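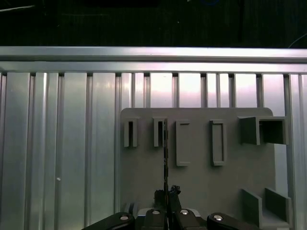
Le kit de démontage Prilteck se monte sur toute table en profilé aluminium rainuré et s'utilise avec un bras déjà étalonné. Cette section couvre la pose de la plaque support, l'apprentissage des points de prise et le premier essai sur une unité centrale. Elle suppose que le chapitre « Raccordement » a été suivi jusqu'au bout. L'apprentissage se fait avec la caméra de poignet : la tige doit être tenue entre les deux doigts intérieurs de la pince, à la verticale, avec les logements étroits de la plaque visibles en arrière-plan. Si la tige penche d'un côté, ouvrir la pince, la replacer et resserrer avant de continuer.

## 4.2 Pose de la plaque support

1. Mettre le bras en position de repos et appuyer sur l'arrêt d'urgence.
2. Nettoyer les rainures de la table à l'aspirateur. Un copeau coincé sous la plaque suffit à fausser les hauteurs.
3. Poser la plaque à plat, à côté de l'emplacement prévu pour le boîtier.
4. Fixer la plaque avec les vis fournies (sachet 14). Serrer à la main, sans visseuse.
5. Vérifier qu'aucun câble du bras ne passe au-dessus des supports les plus hauts.

**Remarque –** La plaque de rechange porte la référence 2751. Les plaques de la série précédente se montent de la même façon, mais leurs points doivent être réappris un par un.

## 4.3 Apprentissage des points de prise

1. Relâcher l'arrêt d'urgence et ouvrir le programme 504 dans Fendgate.
2. Choisir « Outil long », puis amener le bras en mode manuel au-dessus du premier logement étroit.
3. Descendre par petits pas jusqu'à ce que la tige entre dans l'ouverture sans toucher les bords.
4. Valider le point, remonter, passer au logement suivant.
5. Enregistrer la série sous un nouveau nom. Le nom par défaut est écrasé à chaque mise à jour.

**Attention –** Ne jamais glisser la main entre la pince et la plaque quand le mode manuel est actif, même bras arrêté.

## 4.4 Mise en place du boîtier

1. Débrancher l'unité centrale et attendre quelques minutes avant de retirer le panneau latéral.
2. Coucher le boîtier sur la table, côté ouvert vers le haut.
3. Écarter les câbles qui passent devant le processeur ou les barrettes mémoire.
4. Lancer « Approche à vide ». Le bras descend au-dessus de la carte mère sans fermer la pince. 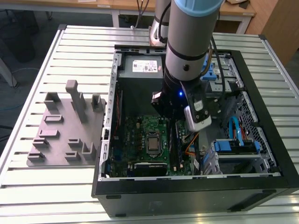
*Fig. 4-3 – Bras engagé dans le boîtier couché, plaque support posée à gauche.*

5. Surveiller la descente du côté du bloc d'alimentation et de la cage des disques. Ce sont les deux endroits où le poignet manque le plus souvent de place.
6. En cas de contact, le programme affiche le code 73. Remonter le bras en manuel, décaler le boîtier et reprendre à l'étape 4.

**Remarque –** Le kit n'ouvre pas les boîtiers et ne dévisse pas le bloc d'alimentation. Ces opérations restent manuelles ; le module de vissage Lakatos est vendu séparément.

Réglages revus en octobre par Ilona Kun et Rongrong Fang. Pour les boîtiers compacts, voir la section 4.5.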